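3.2 Organização do espaço e das peças

O estudo decorreu numa sala de uso comum em Venau, dividida por painéis brancos móveis. A escolha do local seguiu o critério já usado em Zamora: um espaço onde a roupa fosse pousada de passagem, sem armário próprio, e onde o assento servisse também de apoio. Interessava-nos saber como uma peça deixada sobre um estofo chega ao cesto, e em que estado de dobra. O assento é cinzento-claro e plano, o que facilita distinguir o contorno das peças de cor viva (Figura 4a). 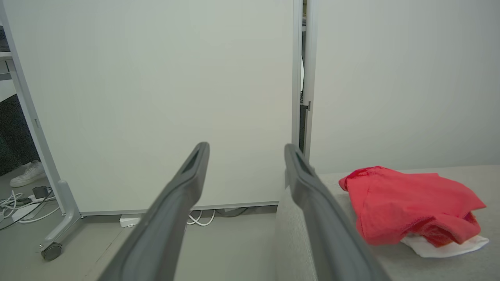
Figura 4a. Pano vermelho amarrotado sobre a superfície estofada, com um pano branco por baixo, junto aos painéis.

No protocolo Plornent, uma peça é classificada como "amontoada" quando as dobras não seguem nenhuma costura nem bainha e como "pousada" quando pelo menos uma aresta se mantém reta. O tecido sobreposto a outro recebe um código adicional, porque a peça de baixo altera o volume aparente do monte. Na codificação, dois avaliadores trabalharam em separado sobre os mesmos 100 episódios. Os casos em que divergiram foram revistos em conjunto e, quando a dúvida persistiu, ficaram na classe "amontoada".

3.3 Suspensão e queda do tecido

A segunda fase considera a peça suspensa sobre o cesto. Quando uma malha é segura por dois pontos próximos, o tecido acumula-se em cima e cai numa só faixa comprida. Na Figura 4b, a peça vermelha forma uma dobra arredondada na parte superior e desce na vertical; a barra branca, com uma risca vermelha, enrola-se junto à bainha, logo acima do cesto. Este enrolamento da bainha foi registado como variável própria, pois o índice de Drosilen, calculado apenas pelo comprimento da queda, não o contempla. 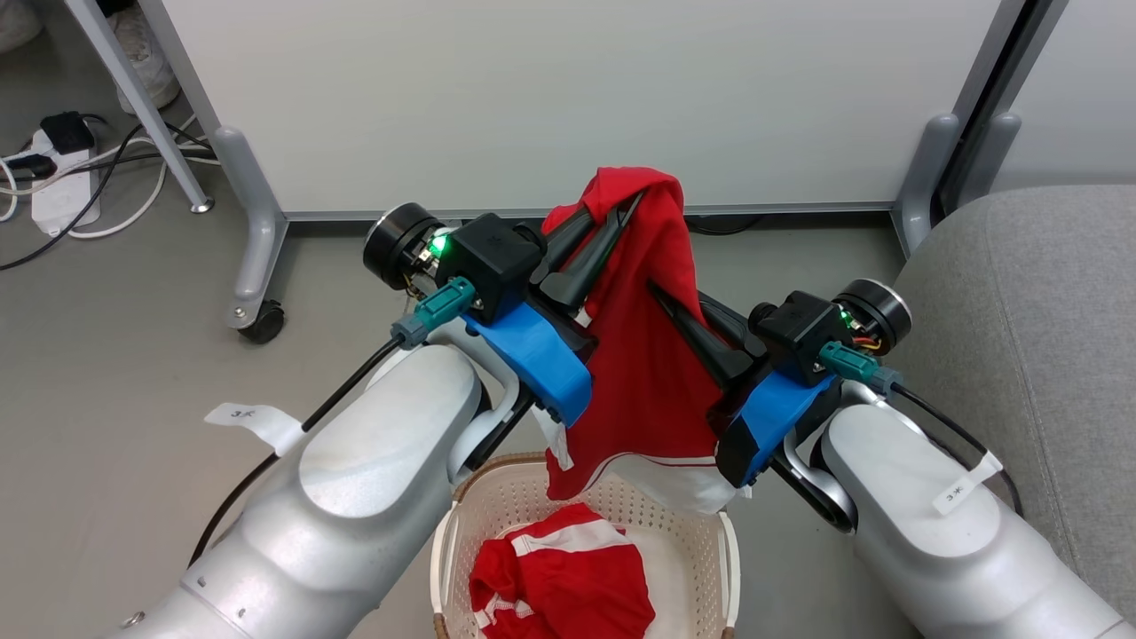 3.4 Envolvente do assento

Além das peças, foi registada a zona imediata do assento, com vista a estimar o espaço livre para pousar e recolher roupa. Anotaram-se a distância do estofo ao painel mais próximo, o tipo de apoio dos painéis e os objetos no chão. Para a distância adotou-se um limiar de 25 cm, abaixo do qual a margem foi considerada estreita. Os cabos no chão foram anotados numa categoria à parte, dado que condicionam o lugar onde se pode colocar um cesto. A Figura 4c mostra o painel branco, um pequeno emaranhado de cabos no chão e, à direita, a almofada de tecido cinzento mesclado. 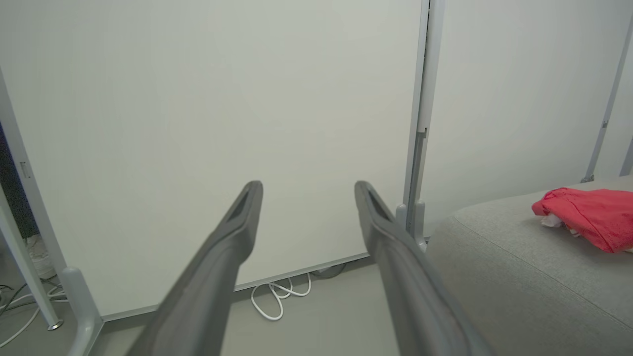
DISCUSSÃO

A separação entre peça pousada e peça suspensa mostrou-se útil na codificação, embora as duas classes não esgotem os casos encontrados. Uma peça pode ser recolhida com parte do tecido ainda apoiada no estofo, situação para a qual o protocolo atual não prevê código. Também não foi medido o peso das peças, e a comparação com os registos de Zamora deve por isso limitar-se à forma das dobras.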